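Getting Your Tenus Gripper Kit to Stack Blocks

So you bought the Tenus kit from Benavides and you want it stacking blocks by the weekend. Good choice! I paid 302 dollars for mine and I've had it going most evenings since September.

First, bolt the gripper on before you plug in anything else. The manual has you do it last, and then you're fighting the cable the whole time. Finger tight, then a quarter turn with the key.

Next, open the setup app and run Home. Set the speed to 25 percent – I know it's slow, but you'll want time to hit stop. Leave the grip force at 170 for plastic blocks. Anything higher and mine squeezed them right out sideways.

Now tape a square on your table and teach three points: above the block, at the block, and back up. Save each one as you go (I forgot once and had to start over, ugh). For the second layer, copy the drop point and raise it by one block height.

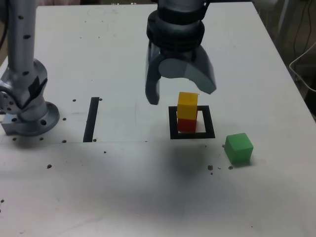
Yellow on red inside the taped square, fingers open, green off to the side.

If your tower leans, teach the drop point again a hair lower. Let go first, then lift straight up – no sideways moves until the fingers are well clear of the top block.

Once two blocks work, try three.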